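Print this page | E-mail this page

We use cookies to keep this notebook site working. Accept | Manage settings

Workshop notebook — Wednesday, flowers and vases

Started after lunch. The morning went on clearing enough table to work on, and we still ended up sharing it with the usual cables.

Today was meant to settle which vase we use for the shop table in December and how long to cut the stems. Last week's attempt was too tall. It looked fine standing up and then fell over whenever anybody leaned on the table, and Lachlan Nepia was right that the problem was stem length and the Purby vase took the blame for it.

Notes on stems first, as I will forget these.

Cut to 40 cm on the first pass, then took 12 cm off the longer ones. They sat better at once. The soft-stemmed ones will not go in after the woody ones are in place, they bend at the neck. So soft stems first, greenery second, and the heavy blooms last. I had this the other way round in my notes from the Grelcombe job and have crossed it out there.

Strip every leaf that would sit below the water line. I did the first bunch in a hurry and left some on, and had to take the whole lot out and start again. Use the blunt side of the knife for this, the sharp side takes the skin off the stem.

Paper: leave the bunch in its wrapping for as long as possible. It holds the heads together while you sort out the stem ends, and you can lay the whole thing down without squashing anything. I used to unwrap everything straight away and then spend ten minutes chasing loose stems across the table.

Vases. We had three candidates on the list.

1. The Waaka. Narrow foot, wide mouth. Holds 25 stems if you push, but they all lean outwards and leave a hole in the middle. Needs a grid of tape over the mouth, and the tape shows. No.

2. The Purby. Straight sides, heavy base. Good with short stems, poor with anything that droops. Keep it for the window.

3. Plain clear glass. Cheapest of the lot and the one I like best. You have to keep the water clean as everything shows, but the stems look good through it and the mouth is the right width for one hand's worth of flowers. Going with this one for the table.
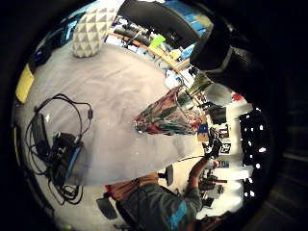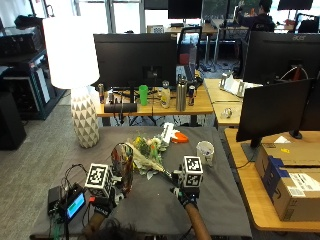
Water level next. Filled to halfway for the woody stems. Lachlan thinks a third is enough and that the soft ones rot if they stand any deeper. We did not agree, so there is one of each on the back shelf with a bit of tape on it saying which is which. Please do not top either of them up. Check Friday and write the result in here, even if it is dull.

Temperature: lukewarm for the first fill, cold after that. The Torka sheet says cold throughout. I tried that last month and half the buds stayed shut, though that may have been old flowers, they came in late and had been sitting in the van.

Feed: one sachet does two vases of this size. We have been using one each, so the box should last longer from now on. Put the opened sachet in the jar with the lid, it goes solid overnight if it is left out.

Arranging by hand took longer than I expected. What worked in the end was holding the glass steady with one hand and bringing the stems in at a slant with the other, turning the vase a little between each few stems. Dropping the whole bunch in and pulling it about afterwards gives a flat side every time — I did it twice to be sure. Pale flowers want a bit more green between them or they run together into one lump from across the room.

Things to buy or find:

Floral tape, the narrow one. We are down to the cardboard ring.
A second pair of proper snips. The kitchen scissors crush the stem and should go back to the kitchen.
A tray to go under the vase, so that the drips stop getting into everything.
More of the pale wrapping paper. The shiny sort sticks to itself when damp and I would sooner not have it again.

Cost so far is 46 for the flowers and wrapping, nothing for the glass as we had it already. Receipt is in the tin. If we do the table every week through December we should ask for a price on a standing order, and ask whether they can deliver before nine.

Left to do: decide on one large arrangement or two small ones. I lean towards two. A single big one blocks the view across the table and people end up moving it to the floor — it got kicked last year. Lachlan wants one big one by the door and nothing on the table at all. To be talked over at the next meeting.

Finished at ten to five. Swept up the leaves, knife is back in the drawer, snips want oiling.

Print this page | E-mail this page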